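Teaching the Robot by Remote: Your Questions, My Answers

I get a lot of email about the demo sessions I run in simulation, and I was typing the same replies over and over, so I finally put them all on one page.
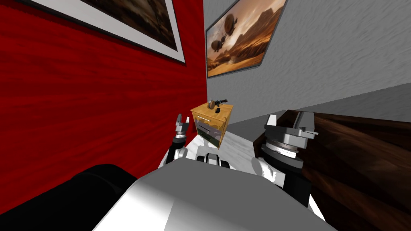 If your question isn't on the list, send it to me and I'll probably add it. I update this whenever I have a free evening.

Do I need any robot experience to record demos?

Nope! The first person I ever trained on this was Charoen Kaewsai, who had never touched a robot arm in his life, and he now records cleaner demos than I do (I'm only a little bitter). If you can use a game controller you have a head start, but it isn't required. What you need most is patience with yourself for the first hour or so.

How do I control the arms?

You hold one handset in each hand. Move your left hand and the left arm follows, move your right hand and the right arm follows. The trigger closes the gripper on that side. There's also a clutch button under your thumb, and please learn to love that button. Hold it down and the arm stays where it is while you bring your own hand back to somewhere comfortable. New people always forget it and end up with an elbow over their head.

We use the Clevosine software to pass your hand movements to the simulator. It starts up by itself when you open a session, so there's nothing for you to set up besides the headset strap.

Why practice in simulation when there are real robots?

A few reasons, but mostly I like being able to hit reset. You can ram the gripper into a bedroom wall, say a bad word, press one button and start over with everything back where it was. It also means people can record from home, and I can change the furniture without lifting any furniture, which my back appreciates.

Does it feel like the real thing?

Kind of? The reach and the joint limits are close enough that your habits carry over. Contact is where it falls down. You don't feel anything when the fingers touch an object, so you learn to go by what you see, and small things can slide or pop out of the grip in a way they wouldn't on a real table. Slow down for the last little bit before you grab and you'll be fine.

The rooms look strange. Is my display broken?

Your display is okay! The rooms are put together with mixed-up wall colors, odd wood textures and whatever paintings the generator picks, and it doesn't have my taste or anybody's. We want a policy that can find a nightstand whether the wall behind it is red or gray, so you'll see a lot of combinations you would never live with. Bondeo is the name of the room set we use at the moment. If a room loads with no floor at all, or the furniture is floating, that one is a bug and I'd like to hear about it.

How long is one demo?

Most tasks take under a minute once you have the hang of them. A normal session is 10 good demos and then a break. I mean it about the break. Your hands get sloppy before you notice, and the recordings show it.

What counts as a good demo?

Steady and boring. Go to the object, line up, close, lift, place, open, back away. Don't wave the idle arm around while the other one works, and don't stop in midair for a long think, because the robot will learn the thinking pause too. (I have watched a trained policy hover over a drawer for 18 seconds. It picked that up from me.)

If you miss a grab and fix it smoothly, keep the recording. Those are useful. If you miss it three times and knock something behind the bed, throw it out and go again.

Which arm should I use?

Whichever one has the easier reach. Look at where the object sits before you start moving and pick a side. Switching halfway is allowed when the task calls for a handover, but otherwise stick with your choice.

And yes, you'll find that the arms block your view sometimes. Lift your forearm out to the side and come in from an angle, and if you still can't see the fingers, back up and try a higher approach.

How many demos does the robot need?

For a simple pick and place I ask for 200 across different rooms. Drawers want more. I tried to get by with fewer on the Pullenero tasks last September and ended up going back to record the rest, so learn from my laziness.

Can I just guide the arm by hand?

On the physical arms in the Chaiyaporn lab, sure, we do that for short motions. You grab the wrist, move it through the task, and it records the joints. I think it's the nicest way to show a wiping or pouring motion. It's awkward with two arms at once, though, and obviously there's nothing to grab in the simulator, so over there it's handsets only.

I get dizzy in the headset. Any tips?

Take it off right away, don't push through. Start with sessions of 5 minutes and build up. Turning your whole body instead of whipping your head around helps, and so does a fan blowing on your face. A couple of people skip the headset and work from a regular monitor. Their depth judgment is a bit worse but their demos are perfectly usable.

My session crashed. Did I lose everything?

Only the demo you were in the middle of. Anything you already marked as done is saved. Restart, check the demo count in the corner, and carry on. If the count looks wrong, send me your session name before you record anything else and I'll dig around in the logs.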